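Ticket: Mug task fails when mug spawns on its side
Project: Ruddock (student manipulation project, sim track)
Opened by: Raphaël Leblanc
Opened: Nov 29, 2021
Status: Resolved, one follow-up open

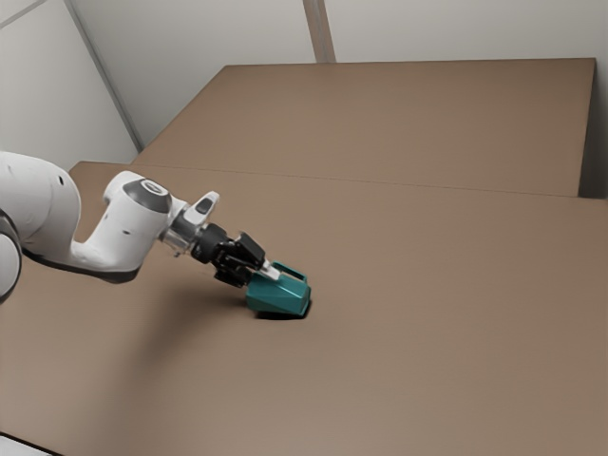 The upright mug task has worked since September, so this ticket is only about the sideways version that Trerkton added to the task list for the second half of the course. The arm gets to the mug without trouble and then the grasp does not hold. The mug lies on its side with the handle loop along the upper side, and the gripper comes in at an angle with one fingertip right beside the end of the handle. With that approach the planner reports a valid grasp, the fingers close, and the mug rolls out as soon as the lift starts. Table is otherwise bare, so this is not a collision with another object.

Steps to reproduce
Load the tabletop scene with the mug preset set to "side".
Run the grasp script with default settings.
Wait for the lift command.

Expected: mug leaves the table and stays in the gripper.
Got: mug drops or spins away. Same result on the lab machine and on my laptop.

Log

Raised finger friction to 2. No change. Put it back.

Slowed the closing speed by half. The mug moves less while the fingers close but still slips on the lift.

Turned on contact drawing. One finger makes contact first and pushes the mug before the other gets there. The grasp point is being taken from the center of the bounding box, and the box includes the handle. So the target sits off the axis of the body.

Checked the collision mesh. It came in from the Hellport asset pack with 2,372 triangles, and the importer had wrapped the whole mug in a single convex hull. That fills in the handle loop. The fingers were closing on a shape that does not match what is drawn on screen.

Split the collision shape into 2 parts, body and handle, and took the grasp point from the body only. First run held. Ran the batch again with random yaw and it held except when the handle pointed straight at the gripper.

Added a check that turns the wrist away from the handle before the approach. Batch passes now -- slower, but inside the time limit.

Resolution
Use the split collision file and the body-only grasp point. Both are merged into the main branch. Anyone who copied the old mug into their own scene needs to replace it by hand, as the update script skips local assets.

Follow-up
The Cliltport bowl uses the same importer setting and probably has the same fault. Leaving this open until somebody has looked at it.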